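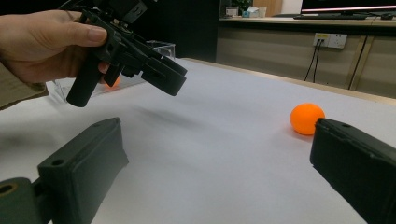 Automation at Work, session 4: when your hands become the lesson

Last time we finished with the packing line at Fluvport, where the fixed machines did one thing all day and the people moved around them. Today is the part of the course I look forward to most!

A hand-held gripper has the same sort of fingers a robot has, only a person does the moving. Pick up a ball, put it in a box, do it again. The recordings become teaching material for the arm. At Firine the packers made 2,352 of these short runs before December, and the task sheet changed three times along the way, mostly on their advice.

What changes for the staff? Points to take down:

Skill gets noticed. A packer who tilts the jaws a little before closing them knows something the engineers didn't write down (lovely moment when it shows up in the data).

The day has a new shape. Firine went for turns of roughly 13 minutes, then back to the line. Wrists get tired holding a tool up over a table.

Pay and credit. Is showing a job the same work as doing it? The Jisa agreement says it is a separate grade. Espiritu left it out.

Reading for 13th November: the Jisa agreement, section 2. Bring one task from a job you have had and try to split it into single grips. It's harder than it sounds, and great fun.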